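The patience of hanging a cup

Feb 19, 2024

Nesrin Kurtuluş has a scar on her thumb from her first job, repairing sewing machines in her uncle's shop. Today she works at Goltodel, a small company where people drive robot arms from a distance so that the arms can later do the same work alone. She answered my questions between two sessions, with her tea going cold beside the keyboard.

I asked her what is difficult in a task that a child can do. "The hand knows too much," she said. "When you hang a cup at home, you feel the peg with the cup. You turn your wrist a little and you are finished. With the remote control I have only my eyes, and my eyes must learn to do the job of my fingers."
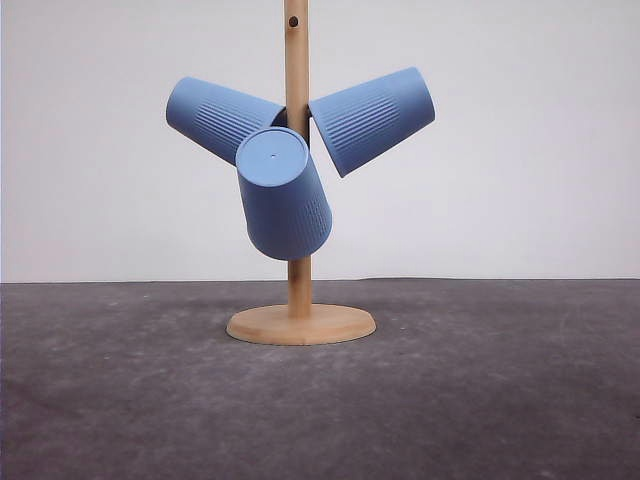

Her team calls the cup task Paso. A good demonstration, she told me, has no hesitation in it. If the operator stops for a moment to think, the robot may learn to stop also, in the same place, for no purpose. For this reason new operators practise for 10 days before any of their work is kept.

"I was very proud of my first 100," she said. "Then Finlay looked at them and he kept nothing. I was angry for one evening."

Finlay Guthrie, who checks the recordings, remembers that evening a little differently. "She was angry for a week," he told me. He says her early movements were too clever. She corrected the angle of the cup at the last moment, each time in another way, and the model could not find what was common between them. He asked her to choose one approach to the peg and stay with it, even on the days when it felt slow.

They have tried guiding the arm by hand as well, holding it at the wrist and moving it along the path. Guthrie likes this method for wiping and for drawers. For cups he prefers remote control. "When you push the arm yourself, your body gets in front of the cameras," he said, "and you also use strength the robot does not have."

The team now has 3,000 demonstrations of Paso, and 429 of them are from Kurtuluş. She can recognize her own without reading the label. "I come to the peg from a bit too high," she said. "It is like handwriting – I can make it nicer, but it stays mine."
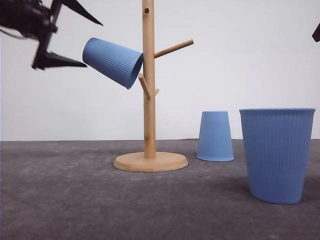 What comes next

In August the team wants to begin with plates, which Guthrie expects to be harder to grip. Kurtuluş would like to teach two new operators before then. She will let them be too clever for the first few days, she told me, and after that she will show them her own rejected recordings, which she has kept in a folder with her uncle's name on it.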